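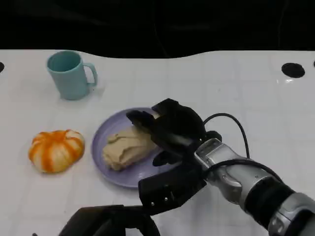 베이지색 덩어리가 담긴 라벤더색 접시 위의 검은 다지형 손. 왼쪽은 머그와 줄무늬 호박.

엔드스카(Endska) 소개

안녕하세요, 엔드스카를 운영하는 로나 하비에르예요. 저희는 로봇 손이랑 그리퍼, 팔, 카메라, 제어기를 빌려 오거나 받아 와서 직접 써 보고, 비교한 내용을 글로 정리해 드리는 작은 회사입니다. 로봇을 만들지는 않아요. 팔지도 않고요. 가끔 "그럼 대체 뭘로 먹고사세요?"라는 질문을 받는데, 장비를 사기 전에 고민하는 분들이 저희한테 시험을 맡기십니다. 식품 공장도 있고 대학 연구실도 있고, 얼마 전에는 도자기 공방에서도 연락이 왔어요(유약 바르기 전 그릇을 집을 수 있냐는 문의였는데, 제가 제일 신나서 달려갔던 일이에요!).

어쩌다 시작했냐면요

저는 원래 포장 설비 회사에서 구매를 했어요. 카탈로그를 보고 그리퍼를 골라야 하는데, 가반하중이랑 스트로크는 적혀 있어도 제가 궁금한 건 하나도 없는 거예요. 귤을 집으면 귤이 어떻게 되는지, 손가락 끝 고무는 얼마나 자주 갈아야 하는지, 케이블이 손목을 돌릴 때 어디에 걸리는지. 영업 담당자에게 물어보면 "문제없습니다"라는 답만 오고요. 그래서 에드가르도 카스티요한테 전화를 했죠. 같은 회사에서 설비 보전을 하던 분인데, 그때 이미 퇴근하고 차고에서 중고 팔을 뜯고 있었더라고요. 둘이서 그 차고에 책상 하나를 더 들여놓은 게 엔드스카의 첫 사무실입니다. 8월이었고, 선풍기는 한 대였어요.

지금은 보스데일(Bosdale)에 있는 건물 1층을 쓰고 있어요. 에어컨도 있습니다.

어떻게 비교하나요

저희 방식은 좀 고집스러워요. 일단 물건 상자부터 꺼냅니다. 머그, 접시, 호박처럼 집에 있을 법한 것들이 들어 있고, 단단한 것과 물렁한 것, 손잡이가 있는 것과 없는 것을 섞어 둬요. 빵 반죽처럼 모양이 제멋대로인 물건도 꼭 넣는데, 솔직한 차이는 그런 데서 제일 많이 나오거든요. 머그는 웬만한 두 손가락 그리퍼도 잘 집어요. 손잡이로 잡느냐 몸통으로 잡느냐, 입구 쪽을 벌려서 잡느냐 정도의 이야기죠. 그런데 물렁한 걸 접시에서 들어 올리라고 하면 그때부터 팀원들이 의자를 끌고 모여듭니다. 손가락이 접시 테두리에 닿느냐 마느냐로 한참 떠들어요.

한 번 비교할 때 물건 하나당 200회를 집습니다. 처음에는 100회만 했는데요, 마릴루가 결과표를 보더니 이걸로는 두 손의 차이를 말할 수 없다고 딱 잘랐어요. 맞는 말이라 늘렸고, 시험 기간도 그만큼 늘었죠. 견적이 왜 이렇게 나오냐고 물으시면 대부분 이 부분 때문입니다.

손만 바꾸고 나머지는 그대로 두는 게 원칙이에요. 팔도 같고, 카메라 위치도 같고, 물건 놓는 자리도 같고. 말은 쉬운데 손마다 손목 규격이 달라서 어댑터를 깎다 보면 하루가 다 가요. 어댑터 두께가 달라지면 손끝 위치도 달라지니까 보정도 처음부터 다시 하고요. 그래서 저희 보고서에는 '교체에 걸린 시간' 항목이 따로 있습니다. 제일 오래 걸린 손은 31시간이었어요. 제조사 이름은 말 안 할게요, 그분들도 보고서를 받아 보고 설명서를 고쳐 주셨으니까요.

요즘 붙잡고 있는 것

다지형 손이 한창이에요. 손가락이 여러 개면 무조건 좋을 것 같잖아요? 저도 그랬어요. 잡는 방법은 확실히 많아지는데, 조종하는 사람이 배워야 하는 것도 같이 많아집니다. 엄지를 어디에 둘지 정하는 데만 반나절을 쓴 적도 있어요. 접시 위 물건을 잡을 때 엄지를 낮게 깔고 나머지를 위에서 덮는 자세하고, 다 같이 위에서 내려오는 자세하고, 디비나와 에드가르도의 의견이 아직도 갈려요. 저는 디비나 편이고요(낮은 엄지요).

손 바깥으로 빠지는 케이블도 열심히 보고 있어요. 손목 위로 고리처럼 넉넉하게 늘어뜨리면 회전은 편한데 주변 물건에 스칠 걱정이 생기고, 팔에 바짝 붙여 묶으면 이번엔 손목을 끝까지 돌릴 때 당겨요. 정답은 아직 모르겠고, 저희는 손목 각도를 바꿔 가며 당기는 지점을 표로 적어 드리는 정도까지 하고 있습니다. 의외로 이 표를 제일 좋아하시더라고요.

제어기 쪽은 스쿠벨라르(Skuvelar)를 기본으로 써요. 예쁘지는 않습니다. 화면 글씨도 작고 메뉴 이름도 좀 이상한데, 기록이 빠짐없이 남고 손을 바꿔 끼워도 설정 파일을 따로 저장할 수 있어서 계속 쓰게 되네요. 손님이 쓰시는 제어기가 있으면 그걸로 시험해 드리는 것도 돼요. 다만 준비하는 날을 하루 더 잡아 주세요.

카메라는 위에서 작업대를 내려다보는 시점이 기본인데, 손이 물건을 가리는 문제가 늘 따라와요. 잡기 직전이 제일 궁금한데 하필 그때 손등이 앞에 있는 거죠. 손목 카메라를 추가하면 나아지지만 무게가 늘고, 무게가 늘면 팔이 느려지고, 그러면 또 비교 조건이 달라지고… 이 얘기는 블로그에 길게 써 뒀으니 관심 있는 분은 그쪽에서 읽어 주세요.

같이 일하는 사람들

디비나 막바누아는 원격 조종을 맡고 있어요. 저희 중에 손이 제일 차분합니다. 제가 조종하면 호박이 자꾸 굴러가는데 디비나가 하면 얌전히 들려요. 시험 조종자가 바뀌면 결과도 흔들리니까, 한 비교는 처음부터 끝까지 디비나가 하거나 루스가 하거나 둘 중 하나로 정해 놓습니다.

루스 야노스는 카메라와 보정 담당이고, 두 번째 조종자이기도 해요. 예전에 측량 일을 해서 그런지 작업대 위 눈금에 아주 엄격해요. 저희가 점심 먹고 와서 작업대에 몸을 기대면 바로 압니다.

에드가르도는 기계 쪽 전부. 어댑터를 깎고, 나사를 조이고, 풀고, 다시 조이고요. 마릴루 두믈라오는 통계와 보고서를 씁니다. 보고서 문장이 짧고 건조하다는 말을 가끔 듣는데 마릴루는 칭찬으로 받아들이고 있어요. 저는 견적이랑 일정, 전화, 그리고 이 페이지를 맡고 있고요.

돈 이야기도 해야죠

제조사에서 장비를 빌려주시는 경우가 많아요. 대여는 받지만 평가 대가는 받지 않습니다. 보고서가 나가기 전에 제조사가 먼저 읽고 사실이 틀린 부분을 알려 주실 수는 있어요. 숫자를 바꿔 달라는 부탁은 안 돼요. 주카우스카스(Žukauskas)에서 받은 손은 부드러운 물건 성적이 저희 예상보다 낮았는데, 그대로 실었고, 그 뒤로도 새 버전을 보내 주고 계세요. 고마운 일이죠.

지금까지 정리한 비교 기록은 235건이고, 절반 넘게 홈페이지에서 무료로 보실 수 있어요. 나머지는 의뢰하신 분들 것이라 공개하지 않습니다.

놀러 오세요

2월 15일 토요일에 작업실을 열어 둡니다. 장비를 보러 오셔도 되고, 커피만 드시고 가셔도 돼요. 집어 보고 싶은 물건을 하나 가져오시면 디비나나 루스가 시도해 드릴게요! 너무 큰 것, 살아 있는 것, 비싼 것은 사양할게요. 주차 자리는 건물 뒤편에 있는데 입구가 좁으니 큰 차는 길 건너 공용 주차장이 편하실 거예요.

시험 문의는 홈페이지 문의 양식으로 남겨 주시면 제가 직접 답장합니다. 집으려는 물건 사진이랑 대략의 무게, 지금 쓰시는 팔 모델명을 같이 적어 주시면 이야기가 훨씬 빨라요. 아직 팔이 없으셔도 괜찮고요, 그럴 땐 물건 사진만 보내 주세요.

로나 드림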